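手で教える 把持デモ収集の現在

シェア 56 コメント 16

ロボットに作業を教える手段は、大きく三つに分かれる。アームを直接つかんで動かす直接教示、リーダー機やVRコントローラーによる遠隔操作、そしてロボット本体を使わず、人がグリッパーだけを手に持って作業する方式である。Rurovが採用しているのは三番目で、社内ではこの手持ち具の系統をPladeroと呼ぶ。

同社でデータ収集を統括するMuthu Mararによれば、選定の基準は一時間あたりに得られる有効デモ数だった。遠隔操作では操作者の指令とアームの動作の間に遅れが入り、力の感覚も戻りにくい。操作者は慎重になり、軌道は間延びする。手持ち式では、指先が物に触れた感触が握り手を通じてそのまま伝わる。動作の速度は人間の自然な速度に近く、学習した方策もその速度を引き継ぐ。
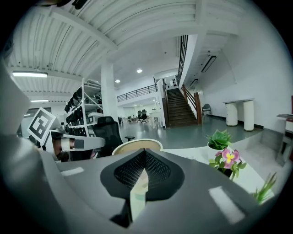

代償は記録の側に出る。アームがあれば関節角から手先位置を計算できるが、手持ち式にはエンコーダーの連なりがない。手先の六自由度の姿勢は、カメラ映像、慣性センサー、マーカーの検出結果などから推定することになる。Pladeroの処理系では、手先視点の映像から自己位置を推定し、別視点から見たマーカーの姿勢で補正をかける。平面マーカー一枚では、正面に近い角度で姿勢の解が二つに分かれる現象が起こりうる。複数の面にコードを配置すれば、見えている面を同時に使って解を絞り込める。

時刻同期も軽視できない。映像と姿勢のずれが一フレームあれば、指を閉じる瞬間の位置が数ミリ狂う。速い動作ほど誤差は大きい。信号処理を担当するAshwin Annamalaiは、収集の開始時に両手の指を三回開閉させ、その波形で左右のずれを測る手順を定めた。単純な方法だが、後処理での補正量が毎回数値として残る。閾値を超えた収録は学習に回さない。

Lillにある検証拠点で4月に集めたデモは700件、検査を通過したのは643件であった。除外の理由で最も多かったのは追跡の途切れで、両手が交差する区間に集中していた。次が同期の不良、残りは作業自体の失敗である。失敗例は破棄せず、別の集合として保管する。成否判定器の訓練には失敗の映像も必要になる。

課題の設計はBeathag Geddesの担当だ。基本課題は小さな立体を一つ取り、容器に移すというもので、作業時間は短い。難しいのは初期配置のばらつかせ方だという。収集者に任せると、配置は手の届きやすい位置に偏る。そこで配置表を乱数で生成し、対象物の位置と向き、周囲に置く無関係な物の組み合わせを毎回指定する。無関係な物を入れておかないと、方策は背景の特定の模様を手掛かりにしてしまう。

収集者の訓練には半日をかける。最初に矯正するのは手首の使い方である。人の手首は可動域が広く、アームが到達できない姿勢を無意識に取る。Pladeroでは収録後に逆運動学の検査を行い、実機の可動範囲と速度上限から外れた区間を表示する。Geddesの記録では、同じ収集者でも二日目には逸脱区間が大幅に減る。持ち直しも避けるべき動作に入る。人は指の中で物をずらして握り直すが、二指のグリッパーにその自由度はない。

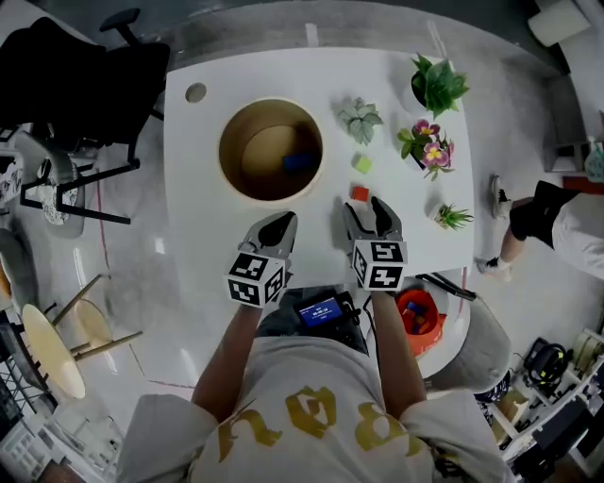
両手のデモは片手の倍の手間で済むのか。

倍では済まない。姿勢推定の対象が二つになるだけでなく、左右の相対位置の精度が新たに問われるためだ。片手なら、手先座標系での相対的な動きが合っていれば全体の座標が多少ずれても作業は成立する。両手で一つの物を扱う場合は、左右の座標系が共通の原点に対して一致していなければならない。Mararのチームでは、両手課題の検査時間を片手課題の三倍と見積もっている。

実機への移植はVadthorpeの工場で試験中である。現地の生産技術者Yamuna Acharyaは、手持ち具と実機の指先を同一部品にするよう求めた。摩擦や指のたわみが異なると、映像上は同じ動作でも把持の結果が変わる。現在は両者の指先を同じ型番で統一し、摩耗時の交換も同時に行う。カメラの取り付け位置も治具で揃えた。残る差は質量で、アームの慣性による停止時の行き過ぎは制御側で吸収している。

現場での評価は毎週月曜に行われる。方策を固定したうえで配置表に従って試行し、成功率と所要時間を記録する。失敗が特定の領域に偏ればその領域のデモを追加し、偏りがなければ追跡精度を疑う。Acharyaはデモの総数よりも、どの領域に何件あるかの一覧を重視する。

遠隔操作が不要になったわけではない。ソフトウェア担当のMohandas Pisharodyは、実機が失敗した局面からの復帰動作に限って遠隔操作を使っている。手持ち式では、実機特有のずれた姿勢から始まるデモを作りにくい。失敗直前で方策を止め、操作者が引き継ぎ、復帰後に制御を戻す。この介入区間だけを切り出し、手持ち式のデモに混ぜて再学習させる。混合比は課題ごとに変えており、共通の値はまだ定まっていない。

お問い合わせ | 無断転載を禁じます | ページの先頭へ戻る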